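Occupational Studies 2: Activity in the Home
Handout 4 – Setting up a small-object sorting task
Prepared by Meenakshi Kamath

Read this before the practical. Bring the handout with you and write on it.

The home is where most of your clients will do their activities, and a living room has to serve many uses. Look at what a room is already used for before you decide where a tabletop task could go.

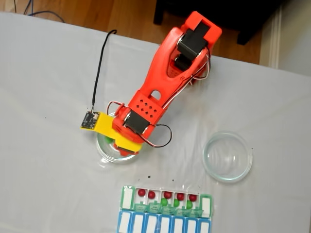
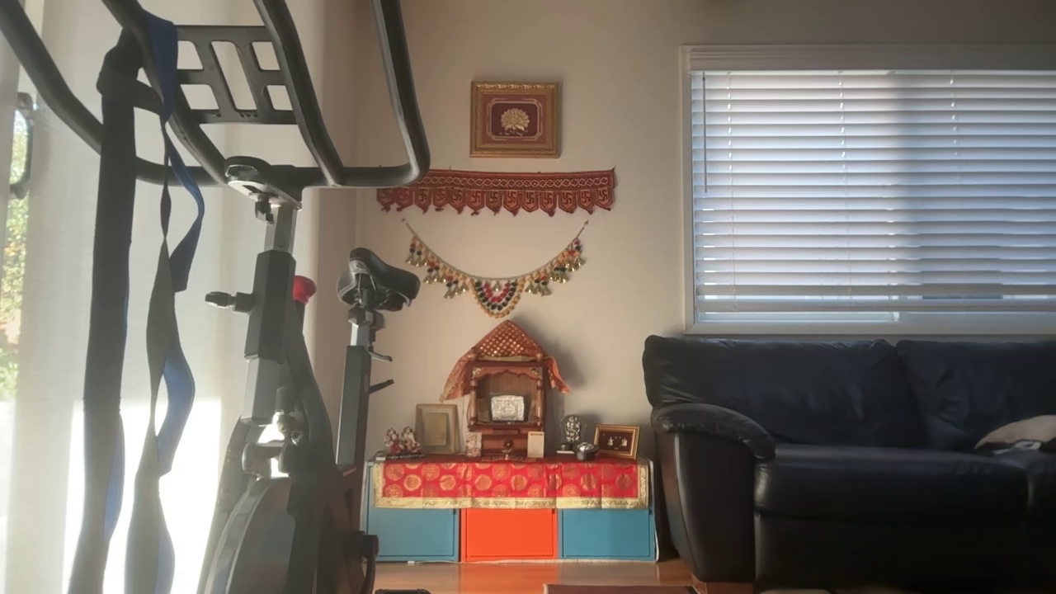
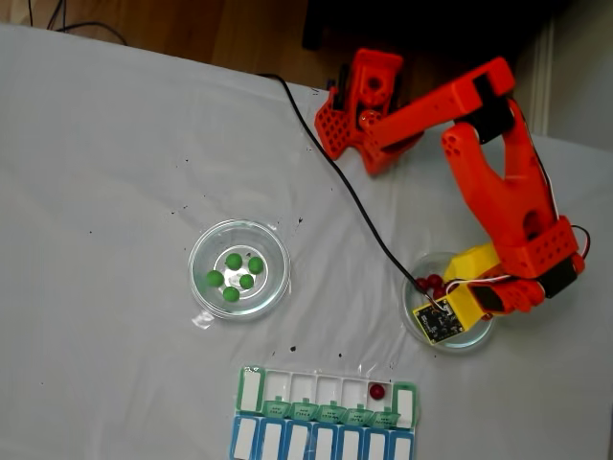 1. Reading the room

Start with the large items. Exercise equipment takes up floor space and often has straps or levers at hip height. Note the walking route past it. Next look at the light. A bright window helps with color matching, but glare on glass or plastic is tiring for someone with low vision.

A household shrine is not spare surface. Do not put materials on it, and do not move anything on or near it. Ask the family how close they are happy for you to work, and whether shoes come off.

2. The surface

A plain cloth gives good contrast with colored pieces and stops balls from rolling as far. Wrinkles can work for you or against you – smooth the area between the containers and leave the rest.

3. Containers and pieces

Clear glass dishes let the client see the contents from the side. They are heavy enough to stay put but can chip, so check the rims. Keep to 2 colors in the first session. Red and green are a poor pair for some clients with color vision deficiency. Screen for this first or swap one color.

A weekly pill organizer makes the task harder. The compartments are small, the target is precise, and the lids need a separate finger action. Grade it like this:

Level 1: dish to dish, one color
Level 2: dish to dish, sort by color
Level 3: dish to open compartment
Level 4: open the lid, place, close the lid

Small balls are a choking risk. Count them out and count them back in.

4. For the practical

Work in pairs. You have 40 minutes, including setup. Jarrah Katene will hand out the kits and Heather Tamihana will sign your sheet. Write-ups are due within 48 hours, 200 words at most. State the level you used and one change you would make for the client's own home.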